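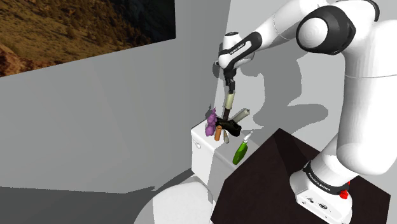 Been rewriting our house rules for simulated bathroom tasks this month and I have opinions, so this will be a thread. Rule one, the oldest: the clutter stays. If the layout generator puts a spray bottle, an orange tube and a purple figurine on the lid of a toilet tank, then that is where they live, and the arm works around them. People ask to tidy the lid first so the grasp goes better. People would also like to take the driving test in an empty parking lot.

Rule two. Write the task sentence before you run anything. "Move the thing off the tank" is a mood. Say which thing, say where it goes, and say what counts as done. At Janov we used to let operators fill this in afterward, and by a remarkable coincidence every episode ended exactly where it was supposed to.

(We have since stopped letting operators fill this in afterward.)

Rule three: "done" includes letting go. The object rests on something, the fingers are open, and the arm has backed off. I've reviewed a lot of successes where the object was still firmly in the hand. By that standard I have successfully put away every bag of groceries I've ever carried.

Rule four covers knocking things over, and it's the one that eats meetings. Our draft says any object outside the task that falls off its surface fails the episode. A nudge gets logged and passes. The Wumberg people wanted a nudge to fail too, until they ran their own policy against it for an afternoon and became much more philosophical about nudges.

Where we landed: a bystander object can shift by up to 2 centimeters. Anything past that is a "disturbance" and goes in its own column. Do not merge that column with the failures to save space. Do not merge it with the successes either, you know who you are.

Rule five, speed. We cap the arm in simulation at whatever it would be allowed to do next to a person on the real floor. Yes, there's nobody in the simulator to hit. There is, however, a policy in there learning what normal looks like, and it will bring those manners with it when it moves out. 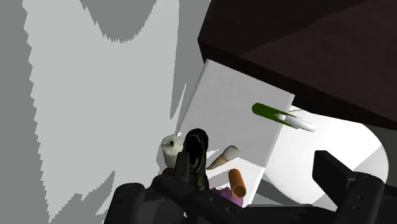
The reply I always get to the speed cap is that it makes runs take forever. It does! Our standard batch went from lunch to well past dinner. I bought a better chair. The cap stayed.

Rule six: check every camera you plan to train on, one at a time, before the batch. The wide view flatters everybody. The view down by the fingers is where you learn that the gripper is blocking half of what you care about. If a person looking only at that view can't tell which object is the target, write that down in the notes. It doesn't disqualify the layout. It just means you don't get to act surprised in September.

Related, and I can't believe this needed a line in the document: name objects by what they are in the asset list. One older library we inherited had 4 different items called "cylinder_final." None of them were final. I'm not fully convinced about cylinder.

Rule seven, seeds. Fix them, log them, publish them. If you reran a layout because the first seed looked ugly, the ugly one goes in the report too. Hukholm's checklist has a nice line for this that I stole outright: every discarded run needs a reason a stranger would accept. "Looked weird" is not accepted by strangers. I tried it on several.

Rule eight is about physics, or the temporary absence of it. Objects get 2 full seconds to settle before the arm moves. Start sooner and you're grading the robot on its ability to catch things that are still falling out of the layout generator. Impressive when it happens. Please don't put it in the success rate.

And if something on the lid is sunk partway into something else after settling, throw out the layout before the run. Before! Once the arm has moved, you're stuck with it, and you count the result whichever way it goes. Half of good practice is making decisions while you still don't know who they help.

Rule nine: stop conditions. Every episode has a time limit and a contact force limit, both written at the top of the sheet, both the same for every policy in the comparison. If your favorite needs a longer limit, everyone gets the longer limit. This one used to be a guideline. Then we compared our numbers with the Karunaratne benchmark and it got promoted.

The full draft has 23 items, and I'm sparing you the ones about folder names, although the folder names are where the real fighting happened. Two people still aren't using the underscore.

Open question for anyone doing similar work -- how do you score a run where the arm does the task perfectly, lets go, backs off, and then clips a bystander on the way home? We currently call it a pass with a disturbance. I wrote that rule and I've argued against it twice since breakfast.

Also taking suggestions for a title. The file is currently called "rules_new_new," which I'm aware violates item 14.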